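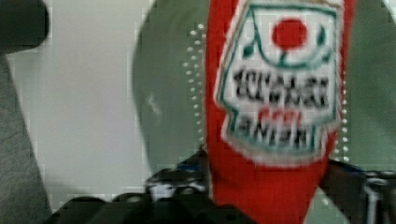

Stiltimik: How a Small Dance Band Found Its Second Sound

Project report for the Popular Music and Society module

Introduction

When our class was asked to pick a musical act and follow it from its beginnings to the present, most people went straight for the big names, and I very nearly did the same. Then I remembered a cassette that used to live in the glove box of our family car, with a hand-drawn cover and the word Stiltimik written across it in green marker. I had not heard it in years, but I could still sing most of the first side (badly, as my family will confirm), and so the subject more or less chose itself.

Stiltimik is a dance band from Tosembridge, a river town with one proper concert hall and a great many church basements. The group has never had a national hit. What it does have is a following that turns up for everything, and a catalog that changes direction so sharply halfway through that newer fans sometimes think there are two bands with the same name.

My question for this report was a simple one: why did the sound change, and did the audience come along?

How I went about it

I listened to all of the band's recordings in order, which took me most of October, and made notes on tempo, instruments and singing style. I also read the old concert programs kept at the Tosembridge library, and I handed out a short questionnaire at a show at the Wike, the dance hall where the band still plays every month. I printed 100 copies, thinking I would be carrying most of them home again, and was very pleased to run out before the second set.

The early years

The first recordings are fast, bright and a bit rough around the edges. There are two accordions, a snare drum that sounds as though it was recorded in a stairwell, and group singing on nearly every chorus. The songs are about weddings, ferries and bad weather. The programs from this time describe the band as "music for dancing and for after dancing," and I think that is a fair summary. Solos are short, and the verses often repeat so that people who came in late can still join in.

What I had forgotten, or was too young to notice, is how good the slower songs are. "Lanterns Down the Hill" is only voice and accordion for the first verse, and it is a lovely thing. My teacher asked me to explain why I thought so, and my best answer is that the singer leaves long gaps between lines and the accordion does not hurry to fill them.

Plumarora

The change came with the album Plumarora. One of the accordions is gone and a keyboard has taken its place. The tempos drop, the songs get longer, with some running up to 10 minutes, and the choruses that everyone used to shout are now sung by one voice with a soft harmony under it.

The liner notes say the band had moved its rehearsals to a smaller room, where loud playing was uncomfortable, and that the quieter songs grew out of those evenings. I find this believable, though I should say that liner notes are written to help sell a record. It may also matter that two of the founding members had left by then, and one of them had written most of the fast numbers.

What the audience said

I expected the questionnaire to show a split between older fans who liked the early songs and younger ones who preferred Plumarora. The answers were much more mixed than that. Plenty of older listeners named a Plumarora song as their favorite, and several wrote that it was easier on the knees. Some of the younger dancers wanted more of the fast material and complained, quite politely, that the second set was too sleepy.

Weak points of this project

I only asked people at one show, so anybody who stopped following the band after Plumarora was never going to be in the room. I also wrote one question badly. "Which period do you like best?" assumes people know where one period ends, and a few wrote "what periods?" in the margin. If I did this again I would play two short clips and ask about those.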